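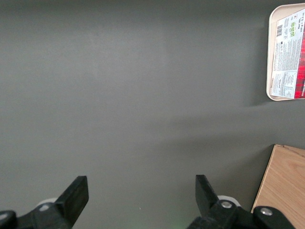 Fig. 1. Gray surface with a shallow, light-rimmed tray.

Popular Music and Recording, Unit 2
The Small Label and the Album Cycle
Notes by Jarlath Dunne, revised 31 August 2026

1. Scope

These notes cover the independent rock label from signing to second pressing. Radio promotion is left for the next unit. Terms in the reading list are used in the same sense unless a note says otherwise.

2. Master and composition

A recorded song carries two separate rights. The composition (melody and lyrics) belongs at first to the writers. The master (the recording itself) belongs to whoever the contract names, often the party that paid for the studio. A band may own one and not the other. Students regularly mix these up in written work, so name the right in question every time it comes up.

A cover version creates a new master of an existing composition. The band that recorded the earlier version has no claim on the new one unless its members also wrote the song.

3. Case: Takard and Zurkum

Takard, a four-piece guitar band, recorded its first album for the Zurkum label. The album, Plodent, has 12 tracks. The first pressing was 500 copies on vinyl, with no CD edition. The terms were:

Studio costs paid by the label and recovered from sales.
Net receipts split evenly after recovery.
Master licensed to the label for 16 years, then returned to the band.
Compositions kept by the writers.

Note the word "licensed." Under a full assignment the master would not come back at the end of a term. The even split applies to net receipts only — pressing, mastering and freight come off first. A band that reads "even split" as half the shelf price will expect far more than it is owed.

4. Sequencing

Side length limits the running order on vinyl. Longer sides must be cut at a lower level, and the inner grooves lose high-frequency detail. Engineers therefore tend to put loud, bright songs early on each side and quieter ones near the label. Bergþóra Oddsson, who mastered Plodent, moved the closing track "Bautista" to the start of side two for this purpose. The lyric sheet still gives the old order.

5. Before the next session

Read the sample contract through the clause on accounting periods. Mark each place where it says "gross" or "net" and state which costs are deducted. Bring one album from your own collection and write out who owns the master, as printed on the sleeve. The ℗ line refers to the recording and the © line usually to the artwork and text — they may name different parties.

Written answers are limited to 2 pages.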